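Print this page | E-mail this page

# Sallamik Room-Night Ledger

Data card for the Sallamik ledger, a table of bookings, rates and running costs for small inns held by the Doucet lodging fund. Maintained by Fitzgerald Hutchins at Telico. The current release is the October build.

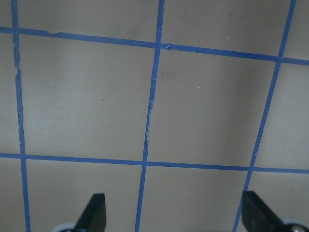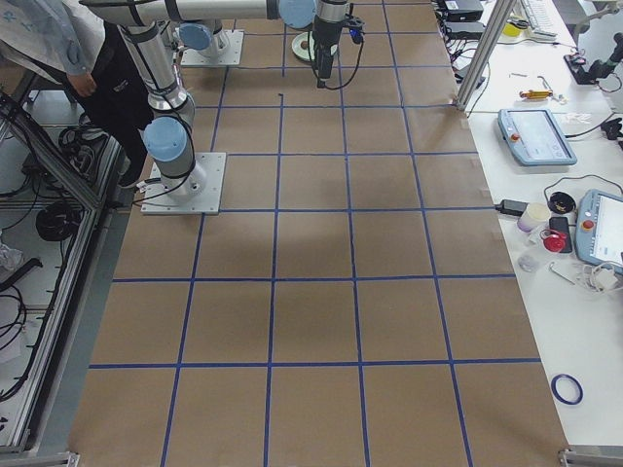

Each row in `nights.csv` is one room on one night. Rows are keyed by property code, room code and stay date, and no key appears twice. Think of the table as a grid, with rooms running one way and dates the other. A cell with no booking still has a row, with `status` set to `open` and `rate` left blank. Do not read a blank rate as zero.

## Files

- `nights.csv`: one row per room per night
- `costs.csv`: monthly cleaning, energy and repair costs by property
- `rooms.csv`: room code, floor area, bed type, date first let

## Coverage

18 properties, 300 rooms. Properties bought partway through a month are included from the first full month after closing. Rooms shut for building work carry `status` of `closed` and should be left out of the occupancy base.

## Known problems

Two properties moved to the Leltico booking system during the period. Their older records list group stays under the lead room only, so occupancy before the move is too low. The `source` column gives the system for each row.

Rates are stored before tax. Breakfast is included in the rate at 3 properties, marked `bb` in `rooms.csv`. No adjustment has been made for this.

Canceled bookings are dropped on load. If a room was canceled and sold again for the same night, only the later sale is kept.

## Loading

Read all code columns as text. Several property codes start with a zero and will break joins if parsed as numbers.

## Use

Internal valuation and rent review. Guest names and contact details are removed before export. Changes to the column list go through Hutchins.

We use cookies to remember your settings. Accept | Manage

Contact | © Telico | Back to top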